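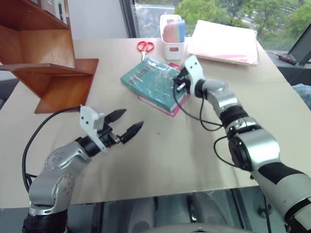

The right gripper on the cover of the teal book, with the pink one underneath.

Demetrius Tillman wanted a robot that could tidy a table. That was the whole plan in the beginning, and he'll tell you cheerfully that he thought it would take him one August. Two years later he has a pair of arms, a table by the window, a notebook full of crossed-out wiring diagrams, and a machine that spends its evenings learning how to pick up a book.

I've been writing about home builds for a while now, and I still get a kick out of walking into a room and finding one in progress. Tillman's is in the back of Foltov, the shared workshop on Greenberg Street where members pay 60 dollars a month for a key and a shelf. The workshop has a lathe, a good drill press and a coffee maker that everybody complains about. The arms get the corner with the trees outside the window, and I can see why he grabbed that spot!

The project is called Prandik, a name he and his build partner Mei Van Dusen came up with on a long drive and never got around to changing. Van Dusen handles the software. Tillman does brackets, cables, and anything that involves a screwdriver. He printed the white mounts for the grippers himself – the first batch snapped, the second batch was too heavy, and after that he stopped numbering them.

"I used to think the arm was the hard part," Tillman told me. "You bolt it down, you plug it in, it moves, you feel like a genius. Then you put a book in front of it."

Books are awful, it seems. A block has sides you can squeeze. A hardcover lying flat gives a gripper almost nothing to get under, and if it's wrapped in clear plastic it slides around and throws light back at the camera. Van Dusen picked plastic-covered books on purpose. She grew up with a mother who covered every schoolbook in the house, and she figured that if Prandik could cope with those it could cope with anything on her own desk.

So the practice table is set up like a kid's homework spot. There are a couple of books, red-handled scissors, a white container with some pastel stuff in it, a stack of pink and white papers. The wooden shelf on the left is where the books are supposed to end up one day. The two of them shift things between runs so that the software can't get lazy and memorize one layout.

They keep a log, of course. When I visited it stood at 1,493 attempts, going back to the days of a single arm and a foam cube. Van Dusen scrolled through it for me and stopped at her favorites, among them an entry that just reads "threw it." The going rule is 25 runs in a session and then a break, whether or not things are going well. Tillman admits he has cheated on that one.

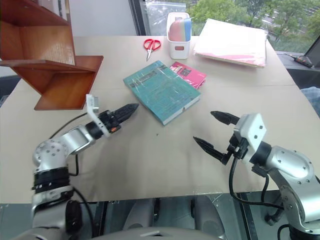 Both grippers off the books, scissors and papers at the back of the table.

The two-arm approach came out of a conversation with Normand Morin, a retired bookbinder who rents the bench by the door. He'd been watching the single arm shove a paperback across the table for most of an afternoon, and finally walked over and showed them what his own hands do. One hand presses down on the cover and drags the book a little. The other waits for the edge. He did it maybe a dozen times while Van Dusen filmed on her phone, and she rewrote the whole routine that week.

I love that part of the story. There's plenty of clever math in Prandik, and Van Dusen can talk about it for an hour if you let her (I let her), but the thing that got them unstuck was a guy picking up a book.

Cables are the current headache. They have to hang loose enough for the wrists to turn and tight enough that a gripper doesn't snag one on the way past. Tillman has tried clips, sleeves, and a spring from an old desk lamp. Right now they mostly just loop, and he winces a bit when the arms cross. A member named Ignacio Haverford has offered to build him an overhead boom, so that may be next – or it may be one more thing on the shelf of good intentions.

What would they tell someone starting out? Van Dusen says to begin with one arm and something soft. Tillman says to buy more zip ties than you think is reasonable, and to pick a workshop with people in it. They're both still after the same thing, a clear table and two books standing on the shelf, and they've promised to call me when it happens. I've told them I'll drive over at any hour.

Story by Tobias Gallagher

More from the workshop pages
A drill press rescued from a barn
Printed brackets: how thick is thick enough?
The Zastico plotter, one year on
Readers' benches: August

Contact us | © 2022 | Back to top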